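3. Drying of Lidded Jars in a Shared Pottery Workshop
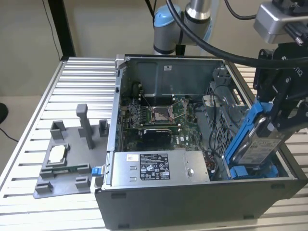
Plavier Ceramics Study Group, working paper, November

Figure 1. Open desktop computer tower on a slotted aluminum table, with a robot arm and gripper.

3.1 Background of the drying question

In the previous section we described the clay body and the way in which the jars were thrown. In the present section we treat the drying, and in particular the question whether the lid should dry on the jar or apart from it. This question is old among potters, and the answers that one hears in workshops are very different from each other. Some potters put the lid in place as soon as it can be handled and do not move it again before the glazing. Others keep all lids on a separate board. Both groups say that their way gives the better fit.

The written advice is also divided. Most handbooks recommend drying the two parts together, with the argument that they lose water at the same speed and therefore shrink in the same manner. This is reasonable, but it is true only if the two parts have a similar thickness. In the jars of the Kuo type, which have a thin wall and a rather heavy lid with a solid knob, the condition is not fulfilled. The wall becomes leather hard while the lid is still soft, and the gallery, on which the lid is sitting, stays damp longer than the rest of the rim. We believe that many of the oval rims which the potters explain by bad throwing have their origin in this difference.

3.2 Materials and preparation

All jars were made from the Gidamum body, a red earthenware with a small addition of fine grog. The clay was slaked, passed through a 120 mesh sieve and dried on plaster to a working softness. It was wedged by hand and then kept closed in plastic. We used no reclaimed clay in this series. In an earlier series the reclaimed clay had been mixed in, and its behavior was so uneven that the results could not be compared.

The series consisted of 28 jars with their lids. They were thrown by the same potter on the same wheel. Every jar had a flange gallery inside the rim, and every lid was thrown upside down off the hump and turned on the next day. The knob was thrown directly on the turned lid from a small ball of clay. We are aware that this adds water to a part which has already begun to dry, and we come back to this point in section 3.5.

Half of the jars were dried with the lid in place. For the other half the lid was laid on a flat plaster bat beside the jar, with the knob up. The two halves were mixed on the shelves, so that no group had the advantage of a better position. The shelves in the Korkard workshop are of open slats and stand against an inner wall. The window on the opposite side was kept closed during the first part of the drying, and the pots were covered with thin plastic. On the Monday of the second week the plastic was removed.

3.3 Measurement of the rim

To judge the form of the rim we measured the inner diameter of the gallery in two directions, the first in line with a small mark under the foot and the second at a right angle to it. The difference between the two values is called here the ovality. It was taken directly after turning, again when the clay was bone dry, and a third time after the bisque firing. The caliper was of plastic, which does not scratch the soft clay, but it must be held with a light hand. During the first measurement two rims were pressed slightly by the caliper. They were corrected with a damp sponge and kept in the series, with a note.

The fit of the lid was judged by turning it in the gallery through a full circle. We used four grades: free, light contact, strong contact and blocked. Such a judgment is of course personal. For this reason two members of the group made it separately, and where they did not agree the worse grade was written down.

3.4 Bisque firing

The bisque firing was made in an electric kiln to 1053 °C, with a slow rise at the beginning until no more steam could be observed at the upper vent. All lids were fired in place on their jars, also those which had dried apart. This was decided in order to change only one condition at a time. It has a disadvantage, namely that a lid which already has strong contact can hold the rim during the firing and so hide a part of the movement. A future series should include jars which are fired open.

The jars were placed on three levels. We did not find any relation between the level and the ovality. The jars which stood nearest to the elements had a somewhat lighter color on the outer side, and this was still visible under the transparent glaze.

3.5 Observations

The jars dried with the lid in place had on the whole rounder rims at the bone dry stage. This agrees with the handbooks. However, the same jars had more lids in the grade of strong contact. The rim had followed the lid, but the lid had itself moved a little, mostly in the region where the knob was joined. When one turned such a lid by a quarter, it did not fit any more, and it had to be returned to its first position. For a potter who marks each lid and jar as a pair this may be acceptable. For the customer in the kitchen, who washes several jars and puts the lids back without looking, it is a nuisance.

The lids dried apart were flatter and could be turned more freely. Their jars were less round, but the clearance was in most cases sufficient. The lids with the largest knobs showed a shallow depression in the center, in both groups. We suppose that the water from the throwing of the knob is the cause. In a small trial outside the series, the knob was thrown separately and attached with thick slip when both parts were leather hard, and the depression was then much weaker.

In the Korkard workshop, where up to 4000 pieces pass over the shelves in a year, the space is a further consideration. Lids on separate bats need nearly double the shelf. The potters there now use a mixed procedure: the lids stay apart under plastic until they are leather hard, and after this they are put on the jars with a strip of newspaper in the gallery. We have not yet measured jars from this procedure. The glazing of the gallery and the use of wax on the contact surfaces are treated in section 4.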